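Paid testers wanted for an online film classification form (small producers especially)

Posted by Jumarent, 3 March 2024

If you've ever finished a short film, sent it off for an age rating and then heard nothing until the week of your first screening, I'd love to talk to you. I run a small team at Jumarent and we build online forms and tracking pages for people who have to get permission for things. Our current project is called Urkmont, and it's meant to let a producer submit a film for classification, pay the fee, answer queries and see where the thing has got to, all in one place. We think it's nearly ready. We also know we've been staring at it for far too long, so we need fresh eyes on it before anybody uses it for real.

I'm looking for 15 people to try it out during March. You'll be paid, you won't need to be technical, and most of it can be done from your own kitchen (or wherever you do your paperwork, mine is usually the stairs).

Who I'd like to hear from

Mainly people who make or look after films in a small way. Shorts, student work, documentaries, regional features, trailers, music videos that get shown before the main film, that sort of thing. You might be the producer, or you might be the person in the office who ends up filling in the forms for the producer. I'm very keen on that second group! You know where the trouble is.

I'd also like a few people from the other side of the desk: anyone who has sat on a viewing panel, checked paperwork for a festival, or handled cuts and resubmissions. The officials' half of Urkmont has its own screens, with a queue and a page for notes, and so far it has been tested mostly by me pretending to be in a bad mood.

You don't need to have had a film classified before. If you've got your first one coming up and the whole business makes you nervous, please apply. I want at least 5 complete beginners.

What I can't take, sorry, is anyone who has a real application in dispute at the moment. It gets muddled, and I don't want anyone thinking that being nice about our buttons will help their film.

What you'd be doing

There are two parts. The first is a session of 60 minutes with me or one of my colleagues, either by video call or at our office. We give you a made-up film with a running time, a synopsis, a cast list and a few awkward details (there's one where the song lyrics have changed since the script was lodged, which I'm rather proud of). You submit it through Urkmont while thinking out loud. We watch, we keep quiet as best we can, and we make notes.

If you come to the office there's tea, coffee and something to nibble, and I'll send directions once you've picked a slot. Let me know if you need step-free access and I'll book you a downstairs room. 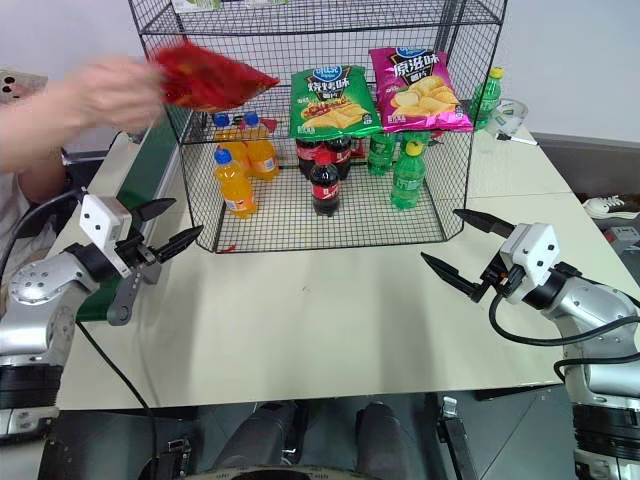
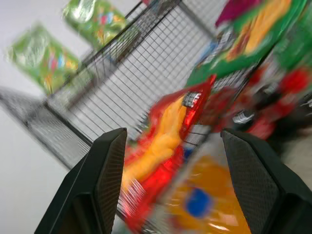
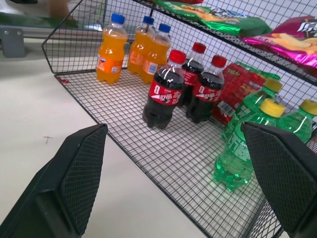

The second part is done on your own over 10 days. Your made-up film goes into a pretend queue, and every so often something happens to it. You might get a query from the panel, or a request for a missing certificate, or a change of viewing slot. All I ask is that you deal with these as you would in real life, which includes ignoring an email until after lunch if that's what you'd normally do. At the end there's a short form with room for a good moan.

Two of the messages are deliberately badly worded. I shan't say which, and if you think you've found more than two then I really need to know.

The tracker

I should say a bit more about this, as it's the part I care about most. When you log in you get a line showing each stage: received, checked, slot given, viewed, decision, certificate. Each one has the date it was reached, and there's a note beside it saying whose turn it is to do something. It sounds dull. But I used to do submissions for a distributor, years ago, and I'd ring up every morning to ask whether our reels had been looked at, and the poor soul at the other end had to walk down a corridor to find out. I'd have paid money for a line with dates on it.

What we don't know is whether people trust it. In our first round, several testers saw "checked" and took it to mean that the film had been watched. It hadn't, it only meant that the paperwork was complete. We've since changed the wording to "paperwork checked" and I want to see whether that's cured it. We've also had a long argument in the office about whether to show how long each stage usually takes. I'm for it. Others think it's asking for angry phone calls. You can help settle that.

Rena and Amin

These are the names of our two test versions, so you'll see them in the emails. Rena asks you everything on one long page. Amin breaks it up into short steps and saves as it goes. You'll be given one or the other, and I'd be grateful if you didn't compare notes with anyone else taking part until we've finished. After that, compare away, I'll happily show you the other one.

Both run in an ordinary web browser. A laptop is best for the first session. For the second part please use whatever you normally would, and if that's an old phone with a cracked screen, so much the better. I'd also be very glad to hear from people who use a screen reader or who zoom the page right up, because I'm fairly sure our upload page is a mess for you and I want to fix it properly.

What you get

A flat fee for each part, paid by bank transfer after you've finished it. The amounts are in the information sheet I'll send you before you agree to anything. If you do the first part and decide the second isn't for you, you keep the fee for the first and there are no hard feelings. Travel to the office is paid on top, so hang on to your tickets.

You'll also get a summary of what we found and what we're changing. Last time I promised this and it went out terribly late, so I've put it in the plan with a proper deadline.

Your details

We record the sessions (screen and voice, no face) so that we can go back over the bits we missed. Recordings are seen only by the project team and are deleted once the report is written. Your name doesn't go in the report. We don't need to see any real film, script or contract of yours, so please don't upload one, even to be helpful. Someone did, and it was a whole feature, and it sat in our test system blocking everything else until I found out how to remove it.

You can stop at any point, and you needn't give me a reason.

How to apply

Use the contact form on the Jumarent site and put Urkmont in the subject line. Please tell me:

what sort of films you work on and what your job is
whether you've put anything in for classification before, and if so how it went
what you'd be using (laptop, tablet, phone, any access software)
whether you'd like a call or a visit to the office
any days or times in March that are no good for you

A few lines is plenty. I'm not marking it, and I don't need a CV or a showreel.

I'll reply to everyone, including the people I can't fit in. If we get more than we need I'll choose so as to get a decent mix of beginners and old hands, and I'll ask the rest whether they'd like to go on the list for the next round, when we'll be looking at the appeals pages. Those are currently a drawing on a whiteboard and a lot of crossing out.

Places in the office sessions tend to go first, so if you'd like one, say so early. Evening slots are only available by video call.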